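Home Features Food Town & Country Archive

The Long Table at Plarkbridge

Why a supper club with one soup and no menu keeps filling its chairs

The soup goes on before it's light, and by the time I come in from the parking lot, stamping my feet, Remedios Pacheco has already changed her mind about the salt twice. She waves me over with the spoon. It is November, the windows are fogged all the way to the top, and I've been told to bring nothing but an appetite, an instruction I have always found easy to follow.

Plarkbridge is the kind of town you drive through on the way to the lake, and for a long while its one restaurant was the counter at the gas station. Then Remedios moved back to look after her aunt Ita, who is 91 and had strong feelings about eating alone. Ita had cooked for a railroad crew as a girl and never really learned to make a small pot of anything. So they invited the neighbors, and the neighbors brought cousins, and before the first winter was out they had borrowed the old Hillitz feed store and pushed every table they could find end to end.

There are 22 chairs, and most of them don't match. Supper costs whatever you put in the coffee can by the door. You get soup, bread, and something sweet, and you sit where there's room, so that on my first visit I found myself wedged between Dilwyn Jarman, a retired piano tuner with a great deal to say about humidity, and a young couple who had driven in from the county line because their stove was broken. (It had been broken since summer, they admitted over the pie. They'd stopped trying very hard to fix it.)

I have thought a good deal about that pie, and about why it's so much easier to talk to a stranger when you are both reaching for the same bread. My own grandmother held that the trick was passing things. If a dish has to travel the whole table, she'd say, then so does the conversation, and she would set the butter at the wrong end on purpose. Remedios laughed out loud when I told her this — she does the very same thing with the pepper.

The bread comes from Špela Kos, who bakes it at home in two ovens and carries it over in laundry baskets lined with dish towels. It's a dark, sour loaf with caraway, and she will give you the recipe if you ask, though she leaves out the part about patience and you have to work that out on your own. Hers rises overnight on top of the refrigerator. Mine has now failed there three times.
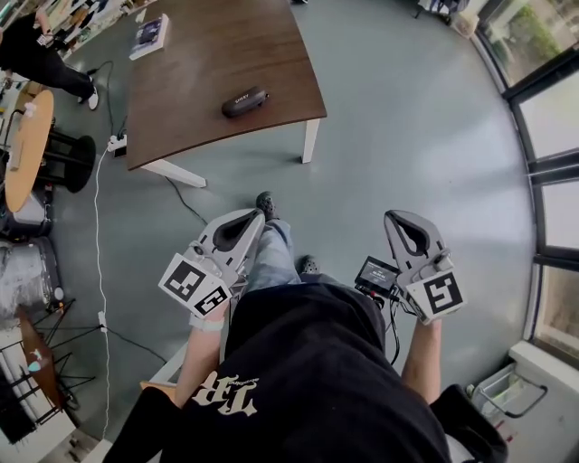
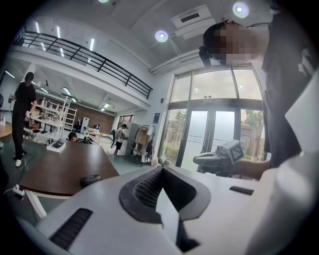
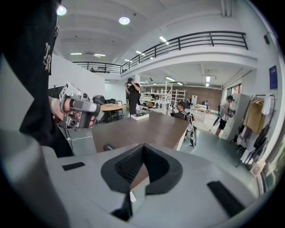
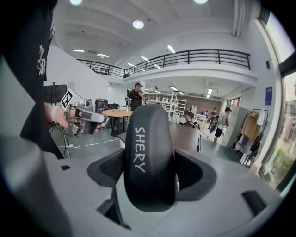 The pot itself deserves a word. It came from Cárdenas, the old hotel on the square, when the kitchen there was sold off, and it takes two people to lift it when it's full. Maximiliano Echevarría usually has one handle and whoever is nearest gets the other. I was nearest. We got it to the table with only a little on the floor, and he told me kindly that everybody spills the first time, then mentioned somewhat less kindly that Hatem Salem hadn't.

It was white bean that night, with squash and a lot of garlic. I had two bowls and meant to stop there. Ita, from her place by the stove, watched me fold my napkin and asked whether I was feeling sick. I unfolded it again and passed my bowl down, and it went hand to hand past the piano tuner and the couple with the broken stove, and it came back full.

Supper is at 6 p.m., and the door is open from five for anyone who'd like to slice bread.

Last updated: November

Contact the editors | © Town & Country Features. All rights reserved. | Back to top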